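4.2 Finger comparison from the wrist camera

We were delighted by how much the wrist view alone told us about the two finger sets.

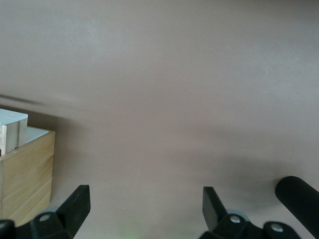 Figure 3. Wrist camera view with the black blade fingers apart over the tabletop. A light wooden box stands at lower left with a small block on it.

4.3 Blade fingers versus the Illo pads

Both sets ran on the same arm under the Erkbridge controller, for 2,099 grasps in total. The blades have squared tips, and both tips stay in view with the fingers apart (Figure 3), so the Ghorbani tracker could find them without any added markers. That was a real pleasure after the Illo pads, which needed 300 hand-labeled views before tracking settled down! Soft shadows on the table still fooled the tracker at times, mostly at low approach heights, and we reran 3 sessions with the lamp moved. Grasp results for both sets, run at the Tirkness bench with identical closing speeds, are given in the next table.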